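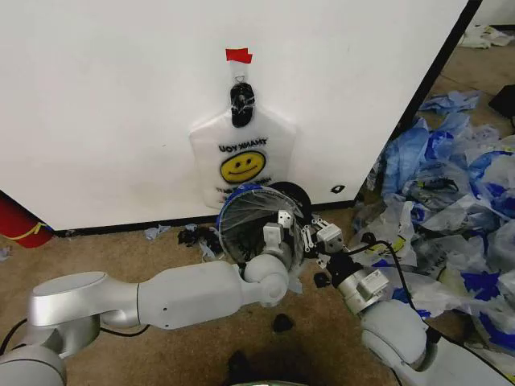 Both arms at the foot of the panel, bag on its clip.

The bag cell at Prudside has been up since September, and most of the work on it since then has been dull: cables, fingers, tape. I kept notes in a text file that got too long, so this post is the cleaned-up version. It covers the hanging fixture and the two grippers. The software side is Volodymyr Bilyk's and he can write his own post.

The fixture is a loop on the white panel under a strip of red tape. A black clip goes through the loop and holds the bag by its gathered handles. I started with a screwed hook. When an arm pulled too hard the hook won, and the bag tore or the gripper faulted. With tape, the weak point is cheap and takes a minute to redo. Wipe the panel with alcohol first, press the tape down from the middle, and leave it for 11 minutes before hanging anything. I arrived at that number by setting a kitchen timer badly, and it has worked ever since.
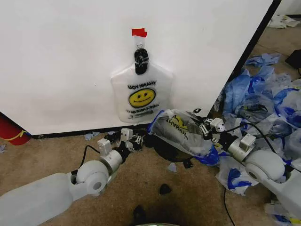 Posted by Pirmin Oberholzer on 5 February 2026

Cables next. Each arm has a black cable running back from the gripper, and the length of the loop matters more than I expected. Too short and the wrist rotation loads the connector. Too long and the loop sweeps the carpet and picks up bags. I set mine with the wrist at its far limit, then add 4 centimeters of slack and tie it off. Check it again at the other limit. On the right arm I got this wrong twice, and the second time cost me a connector and an evening with the crimper.

Carpet was not my choice. It sheds fiber into the finger linkages and the arms build up static against all that plastic. A grounding strap on each base cut the odd encoder dropouts, though I have not measured by how much. The longest clean run so far is almost 18 hours.

Thin film is the real enemy. It clings to the fingertips after the gripper opens and then travels with the arm to the next pick.

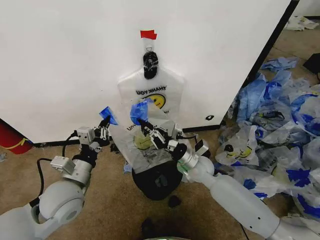 Cleaning the grippers

Power down at the wall, not at the Pota controller, which keeps the brakes live for a while after its light goes out. Then:

Open the fingers by hand and pull film out in the direction of the tips. Pulling it sideways drags it into the linkage.

Brush each pivot with a dry brush. No oil. I oiled them once and collected lint for a week.

Check the fingertip screws. Mine loosen on the left gripper first.

Close and open 3 times under power with nothing in the fingers, and watch the current readout. If one closing draws more than the others, there is still something in there.

Clear scraps from the base of the panel before restarting. Small pieces get picked up along with the bag and throw off the grip width.

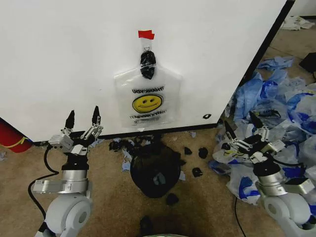 Do the arms need recalibrating after the fingertips are changed?

Only the gripper on that arm does. Run the open and close limits again, then touch the tip to a known point and correct the tool offset. The arm joints keep their old values, and the other arm can be left alone.

Next on the list is a spare set of fingertips from Stolano with a rougher face. I will add numbers when they have been on for a while.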